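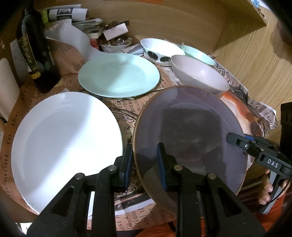 Gitau Bakilana asked me at the first project meeting why a dish-sorting program needed a planner at all, when a list of steps would do. I had no good reply then and have only half a reply now. This report covers the software side of our group project, which was meant to learn where plates and bowls should go from recordings made with hand-held grippers, and then produce a plan that a robot arm could follow.

What we built

The software has two parts. Ren finds the dishes in each recording and guesses which ones are stacked or overlapping. Davus takes that guess and chooses the next move: which dish, which side of the rim, and where to put it down. I wrote most of Davus. Both parts run on the desktop machine in the Purnham lab, and neither is fast.

We ended up with 2423 short clips after throwing out the ones where the two grippers' clocks had drifted apart. I would like to say the sorting was careful. It was a script with one threshold, and I picked the threshold by looking at a plot one evening in February.

What the results say

On clips held back from training, Davus agreed with the person's next move often enough to look good on a slide. I don't trust that number much. Many clips come from the same tables on the same afternoons, so the held-back set is full of near twins of the training set. When we split by room instead, agreement dropped sharply, and on plates lying partly under other plates it was no better than always picking the nearest rim.

Pale dishes were the other weak spot. Ren often joined a white bowl and a light green one into a single object when one hid part of the other. Davus then planned a grasp for a bowl that did not exist – and gave it a high confidence score. 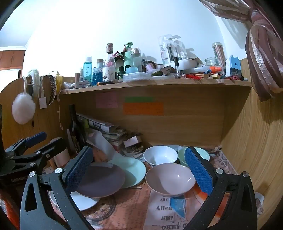 More clips would fix most of this, according to the written feedback on our draft. Maybe. I tried training on half the set and then on all of it, and the score split by room hardly moved. What did help was dull: a check that refuses any grasp where the two finger paths cross another dish. It took two days to write and removed more bad plans than any change to the model.

We also compared against Tarnov, the planner left over from last year's group. It uses seven fixed rules and no learning. Over 100 test layouts it made fewer wrong moves than Davus, though it gave up more often and asked for help. I would call that the better behaviour, but our marking scheme counted giving up as a failure, so on paper Davus wins.

Still open

Timing between the left and right gripper is fixed by hand for each session. The confidence scores need redoing from scratch. None of the plans have been run on a real arm, so every success rate in the appendix means agreement with a recording and should be read that way.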